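Delstead Food Co-op
Minutes of the Retail and Sourcing Meeting, October

Meeting opened at 6:35 p.m. in the upstairs room at the Leone Street store. A quorum was present. The chair asked that phones be silenced and that questions on the budget be held for next month.

1. Minutes of the last meeting

Approved with one correction. Under item 4, "bulk oats" should read "bulk oat groats." The oats were never out of stock.

2. Organic handling plan

The produce manager reported that the yearly update to the handling plan is due before the end of the quarter. The plan covers how certified and non-certified produce is received, stored, trimmed and put out on the floor. Most of it carries over from last year. The parts that need rewriting are the receiving log, the section on the walk-in cooler and the list of cleaning products.

The walk-in section still describes the old shelving. Certified product is now kept on the upper shelves on the left and everything else on the right, with nothing non-certified stored over certified. The plan has to say this in so many words. The produce manager will draft it and send it around.

A member asked whether the misting line over the wet rack needs its own entry. The answer was yes if any treatment is added to the water. None is added at present. The entry will be included anyway and marked accordingly.

3. Change of distributor for dry goods

The buyer presented two offers, one from Tanetel, our present supplier, and one from Kadelum. Discussion took up most of the first hour.

Tanetel has raised its minimum order to 700 dollars per delivery and dropped the second weekly truck. The store can meet the minimum in most weeks but not in January or in the slow part of summer. Short-dated product has also been a problem, mainly in flours and nut butters. Credits have been issued but they take a long time to come through.

Kadelum has a lower minimum and would deliver twice a week. Its list has 567 organic items in dry goods against a somewhat longer one from Tanetel. The gaps are in baby food and gluten-free baking. Kadelum does not carry the bulk coffee we sell now, so that would have to be bought direct from the roaster.

Points raised by members:

Prices on staples are close. Kadelum is lower on beans, rice and canned tomatoes and higher on oils.

Kadelum asks for payment in 14 days – Tanetel gives 30. The bookkeeper said the shorter terms can be managed if the change is made after the holiday orders are paid off.

Certificates should be on file before the first order is received, not after. The store was written up for this once and does not want it again.

Several members said they would rather keep both suppliers for a while than close one account and regret it. The buyer said this is possible but that splitting orders would make the Tanetel minimum harder to reach.

Motion: to open an account with Kadelum for a trial of three months, keep the Tanetel account open for items Kadelum does not carry, and review at the end of the trial. Seconded. Carried with one vote against.

4. Shelf labels

Green shelf tags are meant to mark certified organic items only. A walk-through of the store found green tags on a few items that are not certified, including a honey and two kinds of crackers. These have been pulled. The grocery lead said the tags were left in place when products were moved.

It was agreed that tags come down with the product whenever a shelf is reset, and that the closing shift checks one aisle each night. A new sheet for this will hang by the time clock.

A member asked about items labeled "made with organic ingredients." They get the plain white tag. The wording on the package is enough and we do not add to it.

5. Bulk department

Sales in bulk were up slightly over the summer. Roughly 100 pounds of organic rolled oats are now going out each week, and the bin has to be filled more often than the schedule calls for. The schedule will be changed.

Scoops are still being moved between bins. Tethers were suggested. The bulk lead prefers tethers to new signs, as the signs we have are not being read. The cost is small and can come out of the supplies line. No vote needed.

The gravity bins for rice and lentils stick in damp weather. The maker has a replacement gate but it has to be ordered as a set. The bulk lead will get a price.

6. Local growers

Three farms have asked about selling to the store next season. One is certified, one is in transition and one is small enough to be exempt. The produce manager explained again that exempt growers may be sold as organic if they follow the rules and give us a signed statement, but that the store should have a file for each one all the same. Product from the farm in transition will be sold as local, with no mention of organic on the sign.

Members asked for a short sheet for growers with our receiving hours, box sizes and invoice requirements. Draft to be ready for the next meeting.

7. Back room and workroom

The back room will be repainted before the holiday stock comes in. Stock on the east side has to be moved out by the store crew the evening before. The hand truck with the bad wheel will be thrown out and a new one bought. 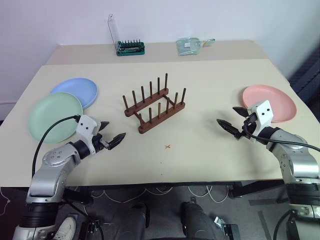

Workroom table, with the green screwdriver bit set at the back.

The lock on the upstairs supply closet has been changed. Keys are with the store manager and must be signed for.

8. Other business

The newsletter needs a piece on the supplier trial. It should say plainly that some brands will change and that members can ask for special orders at the desk.

The request for a longer member discount day was put off until the budget meeting.

Action items

Handling plan draft – produce manager
Kadelum account application and certificates – buyer
Aisle check sheet – grocery lead
Scoop tethers, price for bin gates – bulk lead
Growers' sheet – produce manager
Newsletter piece – outreach

Next meeting is in November, same room, 6:30 p.m. Reports should reach the office three days ahead so they can be copied.

Meeting closed at 8:20 p.m.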